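Laundry autonomy - progress note for Lokdale, September 18, 2020

Hi all,

Most of August went into perception, and I think it was worth it. The door is a dome of dark tinted glass that throws back every light in the room, so our old depth-based door detector kept placing the surface in the wrong spot. Khôi Tô rewrote it to fit the rim first and ignore whatever the depth says inside it. We labeled 229 head views by hand for this (my wrists remember).

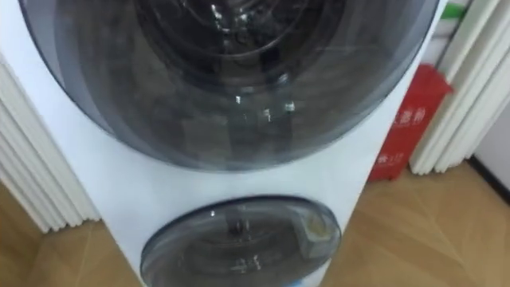 Head view of the two round doors, with room lights reflecting in the upper glass.

The new fit runs in 36 milliseconds on the Prundow box, fast enough to keep updating as the robot leans in. It still mixes up the big door and the small one when it gets very close, so for now the planner locks its choice before the approach starts.

Control is the other half. We swapped the fixed arc for a compliant one - the hand follows the door's pull and the planner works out the hinge as it goes. I like this a lot better!
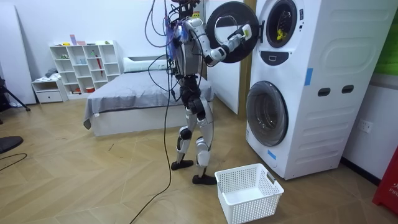 Right hand on the edge of the open dryer door, yellow laundry in the drum.

Still open: two bugs in the grasp release code, and the balance controller gets twitchy when the arm is far out in front. I'd like two more weeks on that before we start on basket planning.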